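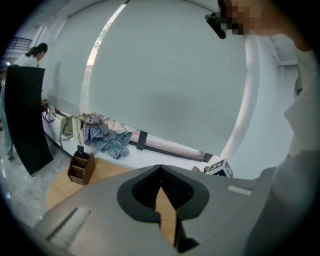 I caught Chrysoula Sarantis on the phone at half past eight, before the Gillness branch opened, and she was already on her second coffee. She's a mortgage broker with Flostwood and I wanted to ask her about offset accounts, which I've had for two years and still don't really understand!

"Most people don't," she said cheerfully. "They leave their savings in the wrong account and pay interest they didn't need to."

So what does she tell a couple buying their first flat? "Ask what the offset costs you. If the rate's higher and you've only got a small pot of savings, a plain loan might suit you better."

Her own lender, Trivitz, lets customers link up to 5 accounts — she uses 2, one for bills and one for a new boiler. I asked if she'd ever fixed. "Once, in February, and I fretted about it for months."

She's got 60 clients waiting on renewals, so I let her go. I've since rung my bank, and I'm still on hold.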